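Teaching by demonstration (robotics)

Teaching by demonstration, also called programming by demonstration or learning from demonstration, is a way of giving a robot a task by having a person carry it out while the motion is recorded. The record may be played back as it stands or used to train a control policy that picks its own motions from camera images and other sensor readings.

Methods

Three methods are in common use. In kinesthetic teaching, the person takes hold of the arm and moves it through the task while the joint motors are set to give way. The joint angles are stored directly, so no conversion between human and robot motion is needed. The operator's own hands and arms often end up in view of the cameras, which can be a problem for policies trained on images.

In teleoperation, the person drives the robot from a distance with a joystick, a tracked controller or a smaller copy of the arm. The cameras see only what the robot will see later, but the operator has little or no sense of touch unless force feedback is added, and new operators tend to work slowly.

In the third method the person works with a hand-held gripper that carries a camera near the fingers. No robot has to be present during recording. The path of the tool is worked out afterward from the video, often with help from a motion sensor in the handle, and is then fitted to the reach and speed limits of a particular arm.

Recording practice

A single pass through a task is usually called an episode or a demonstration. Starting positions are changed between episodes so that the policy does not depend on one layout. Failed attempts may be discarded, or kept and marked as failures – practice differs between groups.

The Plestance collection, assembled in Trillville by Priya Halvorsen and Marin Atanasov, holds 3,571 episodes of tabletop work made by 11 operators. Of these, 2,880 were kept for training. Its notes, dated June 24, 2021, list episodes shorter than two seconds and episodes with lost tracking among those removed.

Tabletop tasks

Sorting, stacking and putting things into holders are frequent choices. Thin rods and clear plastic are considered difficult: a rod leaves little room for error in the grasp, and depth sensors often return poor readings from transparent walls.
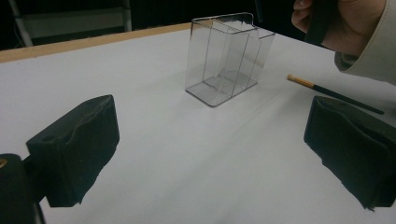

Clear divided container and a slender stick on a white tabletop, seen beyond the fingers of a hand-held gripper.

Limitations

A policy trained this way tends to repeat the habits of the people who taught it, including pauses and needless detours. Small errors can also build up until the robot reaches a position that no demonstration covered. One remedy is to let the operator take over at that point and add the correction to the training set.

See also

Teleoperation
Imitation learning
Robot end effector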